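An Afternoon at the Molefe Open Day, With My Sleeves Rolled Up

I hate folding laundry. I mention it up front so you know what frame of mind I was in when I walked into Molefe's open day in October, having been promised that people there were teaching robots to do it for me.

Molefe has the old upstairs floor over the print shop in Skillberg. If you've lived in town as long as I have you've walked past it hundreds of times. There was a hand-lettered sign at the foot of the stairs, a bowl of mints, and then a long room that looked like the home section of a department store after a big sale. Towels everywhere! Blankets in heaps, fleece, bath mats, a whole rack of pillowcases.

Daiane Holanda met me at the top. She runs the group that works on cloth, a project they call Faltwood (it was a folder name first, she told me, and then they got used to it). She has a quick way of talking and was already handing me something black and surprisingly comfortable before I'd gotten my coat off.

"Hold that," she said. "Squeeze. Good, you're hired."

What I was holding was a gripper with no robot attached to it. It has two fingers that come together when you squeeze, and you walk around with it like a fancy pair of kitchen tongs. There's a camera on it, so whatever you do with the fingers gets recorded from the gripper's own point of view. Later on, the recordings go into the training for the arm, which has the same kind of fingers.

I asked her why they don't just have the robot practice by itself.

"We do some of that," Daiane said. "It's slow, and the arm is bolted to a table. You aren't bolted to anything. You can go over to the couch, you can pull a towel out from behind a pillow, you can do it in somebody's hallway. A person with a gripper in her hand already knows what she wants to do, and we get to borrow that."

So I borrowed it right back and tried to pick up a dishcloth. It took me an embarrassing number of tries. You think of your hand as one thing, and then you lose most of your fingers and find out how busy they were all those years. I kept pinching air. When I did get hold of the cloth I grabbed it by the middle, and it hung there like a dead jellyfish.

"Everybody grabs the middle," Daiane said. "It's the closest part. But then you don't know where the corners went, and the corners are what you need."

She took the gripper and slid it in low along the edge of the cloth until she found a corner, and up it came. She made it look like nothing. I asked how long it took her to get that good and she said she'd stopped noticing sometime in the spring.

The part I found most interesting was about what makes a good recording. I'd figured they'd want everything neat and well lit, the towel laid out flat, nothing else around. Daiane shook her head at me pretty hard.

"We had that at the beginning. White table, one towel, very nice. And the arm got very good at white tables! Then we put a blanket next to the towel and it went for the blanket. It had no idea where one thing stopped and the other started. So now we bury things. We put a towel between two blankets, or under a robe, or hanging off something. Fuzzy stuff is great for us and terrible for the robot."

Terrible how?

"It doesn't have an edge, the way you and I would say edge. It just sort of gets fainter and then it's over. And it sheds."

I asked about stripes too, since so many of the towels in the room had them. She said stripes are helpful, up to a point. A stripe that bends tells you the cloth bends there. Then again, a stripe can look a lot like the hem of something, and the model they were using last year kept trying to pick towels up by their stripes. "Very confident about it, too," she said.

And fringe? (I had just gotten a tassel caught between the fingers and was trying to act casual.)

"I like fringe. It's at the end of the towel, so if you see fringe you know something. But it moves when you move. You come in fast and it swings, you come in slow and it gets between the fingers and you aren't holding the towel, you're holding a string. Come in and wait a second."

I waited a second. I still got the string.

Over by the windows, Alcides Guimarães was running the arm itself, with 11 of us packed around a strip of yellow tape on the floor. He's the person who looks after the hardware, and he spent most of the demo with one hand near the stop button, chatting over his shoulder. The arm picked a hand towel off a pile, shook it once, laid it down, and folded it in half. We clapped! Then it folded it in half again with one side poking out a good two inches, and we clapped for that too.

"Would you put that in your closet?" I asked him.

"I've put worse in my closet," Alcides said.

He let a boy of maybe ten choose the next thing out of the basket, and the boy, naturally, picked the biggest, fluffiest blanket in there. The arm got a pinch of it and lifted, and the blanket slid off. It tried again. On the third go Alcides pressed the button and said that was enough suffering for one blanket. I liked that they let us see it. I've been to demonstrations where the one trick gets shown over and over with the lights turned down, and you go home knowing less than when you came.

I caught Daiane again around 4, when the crowd had thinned and somebody had found the good cookies. I wanted to know how many recordings it takes before the arm learns a thing like pulling a towel out of a pile.

"For the version you saw today, we used 495 of the pile ones," she said. "That's small. Other people use a lot more. We'd like more too, but I would take a few from a house with a dog over a big batch from this room."

Do they throw any away?

"Less than we used to. I was strict before. If it was blurry, out. If you missed the first time, out. Then Ademir said, well, when the arm moves fast its camera is going to be blurry as well, so what are you saving it from?" Ademir Medeiros is on the software side (and yes, he's my cousin, and no, he didn't get me a discount on anything). "So the blurry ones mostly stay in. The misses stay in if the person tries again. I want it to see somebody trying again."

I asked what she'd be working on next and she pointed at a fitted sheet on the rack and made a face. Nobody there had folded one to her satisfaction, human or otherwise. They've set it aside for the winter. Before that come bathrobes, with their belts and loops, and something for a hospital laundry that she wasn't ready to talk about.

And at home, does she fold?

"My husband folds," she said. "I can't do it anymore without thinking about where the corner is. It takes me forever."

I had one more go before I left. There was a towel wedged in between a couple of blankets, and I came in along the edge, slowly, the way she showed me. Daiane stood next to me and said nothing at all -- I think that was harder for her than it was for me. I got it by a corner. I was so pleased I forgot to let go of the handle and had to be reminded.

My own laundry was waiting in the dryer when I got home. It stayed there till the next morning.

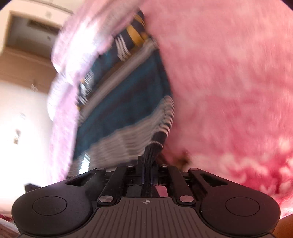

By ÉRICA MEDEIROS | Out & About in Skillberg

The photo is from the Faltwood cloth project: a hand-held gripper heading for a teal striped towel between folds of fuzzy pink blanket. Molefe plans another open day in the spring, upstairs over the print shop, with the gripper table open to anyone who wants a turn. Érica writes about workshops, small businesses, and other people's jobs.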